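Coughlan Objektküchen
Produkte > Arbeitsplätze > Skenby 152

Skenby 152: Arbeitstisch mit Küchenzeile

Artikelgruppe: Küchenarbeitsplätze, frei stehend
Ausführung: Tischplatte in heller Holzoptik
Lieferumfang: Tisch, Zubehörbeutel, Montageanleitung
Zubehör: siehe unten, getrennt zu bestellen

Skenby 152 ist ein rechteckiger Arbeitstisch für Lehrküchen, Vorführküchen und Versuchsräume. Er steht frei im Raum oder parallel zu einer Zeile aus dem gleichen Programm. Die Plattenlänge beträgt 152 cm. Die Platte ist einteilig und wird ohne Fuge im Arbeitsbereich geliefert. Das Dekor zeigt eine blasse, beige Maserung in Längsrichtung, auf der auch durchsichtige Behälter und kleine Verpackungen gut zu erkennen sind.

Für die Handhabung verpackter Lebensmittel und Haushaltswaren ist die Oberfläche matt ausgeführt. Flache Schalen lassen sich darauf verschieben, ohne zu verkanten. Bei Behältern mit Kartonhülle oder Banderole ist darauf zu achten, dass der Karton nicht auf einer nassen Fläche abgestellt wird.

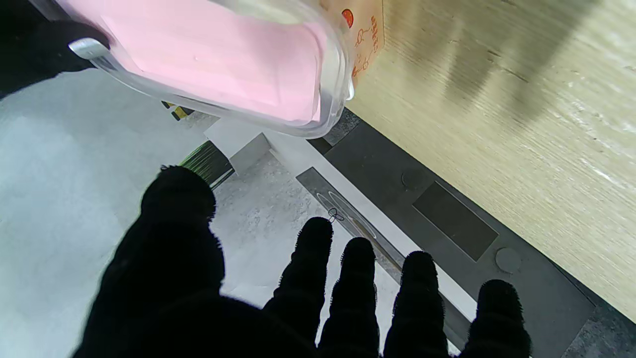 Klarsichtbehälter mit rosa Inhalt, Karton mit orangefarbenem Druck. Tischdekor: Holz hell.

Abmessungen und Belastung

Plattenlänge: 152 cm
Überstand der Platte, umlaufend: 2 cm
Höhenausgleich der Stellfüße: 5 cm
Verstellstufen: 7
Belastung: Flächenlast gemäß Datenblatt, Punktlasten nur mit Unterlage

Die Höhe wird an allen Füßen auf dieselbe Stufe eingestellt. Der Feinausgleich erfolgt anschließend über die Gewindeteller. Nach dem Einstellen ist der Tisch mit der Wasserwaage in beiden Richtungen zu prüfen.

Kochgeschirr auf der Platte

Pfannen aus Gusseisen können kalt direkt auf der Platte abgestellt werden. Der Pfannenboden muss sauber und gratfrei sein. Heißes Kochgeschirr gehört auf einen Untersetzer oder auf die Arbeitsplatte der Zeile, sofern diese für die jeweilige Temperatur freigegeben ist. Bei langen Stielen ist der Abstand zur Tischkante so zu wählen, dass der Stiel nicht in den Laufweg ragt. Schale und Pfanne finden nebeneinander Platz, und das Umlegen von der Verpackung in die Pfanne ist ohne Standortwechsel möglich.

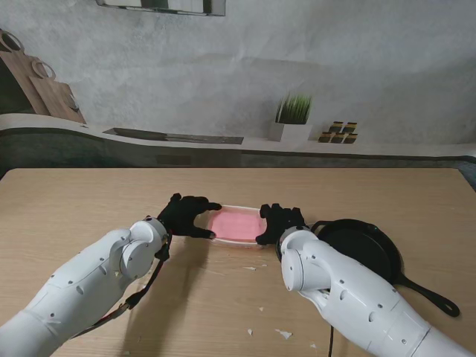

Coughlan Objektküchen | Fachbereich Arbeitsplätze und Lehrküchen

Die Zeile hinter dem Tisch ist in Grau gehalten: Arbeitsplatte hellgrau, Schrankfront dunkler abgesetzt. Die Wandfläche ist blassgrau mit einer Struktur nach Art von Beton. Tisch und Zeile werden in getrennten Positionen bestellt. Die Wandgestaltung ist nicht Bestandteil des Lieferumfangs und kann bauseits oder über das Programm Jallotport ausgeführt werden.

Reinigung

Krümel und lose Partikel werden vor dem Wischen trocken aufgenommen. Danach mit einem feuchten, nicht nassen Tuch in Richtung der Maserung wischen und trocken nachreiben. Scheuermittel, Stahlwolle und lösemittelhaltige Reiniger greifen die Oberfläche an. Rückstände von Fleischsaft, Seife oder Farbstoffen sind sofort zu entfernen. Für Schäden durch längere Einwirkung wird keine Gewähr übernommen.

Bürsten dürfen auf der Platte nur mit weichen Borsten verwendet werden. Spülbürsten mit harten Borsten sind für Schalen und Kochgeschirr vorgesehen und werden im zugehörigen Halter aufbewahrt. Der Halter ist regelmäßig zu leeren und auszuspülen.

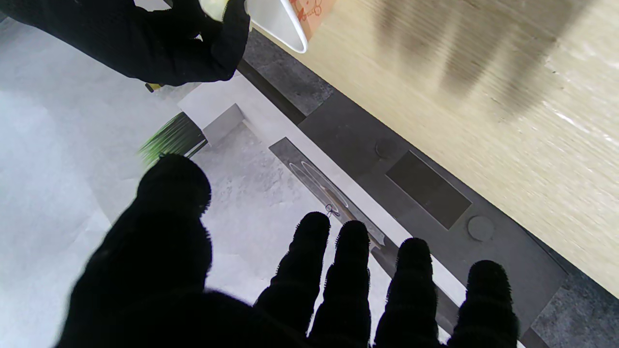

Zubehör aus dem Programm Skoretero

Bürstenhalter, schwarz, frei stehend, für eine Bürste
Ersatzbürste, grüne Borsten
Ablageschale, flach, silbergrau
Unterlegmatte, dunkelgrau, Zuschnitt nach Maß
Untersetzer für Kochgeschirr, Satz zu 2 Stück

Die Unterlegmatte ist rutschhemmend und kann einseitig gekürzt werden. Schnittkanten müssen nicht versiegelt werden. Vor dem Auflegen ist die Fläche darunter zu entfetten.

Montage

Der Tisch wird teilmontiert geliefert. Gestell auf ebenem Boden zusammensetzen, Schrauben zunächst nur anlegen, Platte auflegen und ausrichten, dann über Kreuz festziehen. Zum Auflegen der Platte sind zwei Personen erforderlich. Nach 7 Tagen Nutzung sind alle Verbindungen nachzuziehen.

Auf gesprenkelten oder strukturierten Bodenbelägen können die Gewindeteller Abdrücke hinterlassen. Filzgleiter sind als Ersatzteil erhältlich, verringern jedoch die Standfestigkeit und sind für Plätze mit schwerem Kochgeschirr nicht freigegeben.

Lieferung und Ersatzteile

Lieferung frei Bordsteinkante, Transport in den Raum auf Anfrage. Ersatzplatten im gleichen Dekor werden 5 Jahre ab Kaufdatum vorgehalten. Chargenbedingte Abweichungen der Maserung sind möglich und stellen keinen Mangel dar. Das Datenblatt zu Skenby 152 wurde im Mai überarbeitet; ältere Fassungen mit sechs Verstellstufen sind nicht mehr gültig.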